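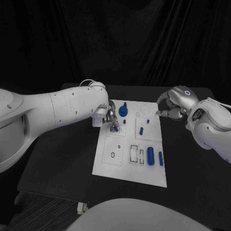
Reading time: 3 minutes

Chapter 4
Pegs, Holes and Boards

A peg in a hole is one of the oldest ways to hold two things in line. Shelves rest on pegs, chair rungs end in them, and many machine covers are set in place by a pair of small pins before any screw goes in. This chapter is about that joint, and about the assembly board, a flat panel that gathers many holes and slots into one place so that the joint can be practiced and measured.

A board of this kind is usually light in color, with parts in a second color such as blue, so that an open slot is easy to tell from a filled one. Some holes are cut straight into the main panel. Others sit on small square sub-plates. Parts may be plain pegs, or they may be stacked shapes such as a gear-shaped disc with a short peg at its center.

4.1 Clearance

Clearance is the difference between the width of the hole and the width of the peg. A peg with generous clearance drops in easily and then rattles. A peg with very little has to be lined up before it will move at all – and if it goes in tilted, it can jam partway down. Pushing harder on a jammed peg often makes the jam worse. Back it out, straighten it and start again.

The exercises in this chapter use the Grakmont board, which has 64 positions, and the Prikari peg set. Classes with the older Dradano set can do every exercise except 4.6, which needs the square pegs.

4.2 Lowering a part

Small pegs are held near the top, between two surfaces that meet evenly. The lower end stays free and enters the hole first. Parts already standing nearby matter too. A tall neighbor on the same sub-plate can block the approach from one side, so the order of filling should be planned before the first peg is picked up.

Boards do not have to lie square to the edge of the table. Take your directions from the board itself and keep them for the whole exercise.

4.3 Recording your trials

Set up a table with one row for each trial. Write down the position, the part, and whether it seated fully. In the sample data at the end of the chapter, a class made 500 trials and recorded 82 jams. Work out the jam rate before going on to Section 4.4, where the same pegs are used with a chamfered hole.

Search this book
Enter keyword Go

Comments

kutt_reader: Does the Kütt board work for 4.3? Mine has fewer slots.

mapleshop: We used one. Just skip the positions you don't have.

bench12: The sample data table only goes up to 300 in my copy. Is there a second page?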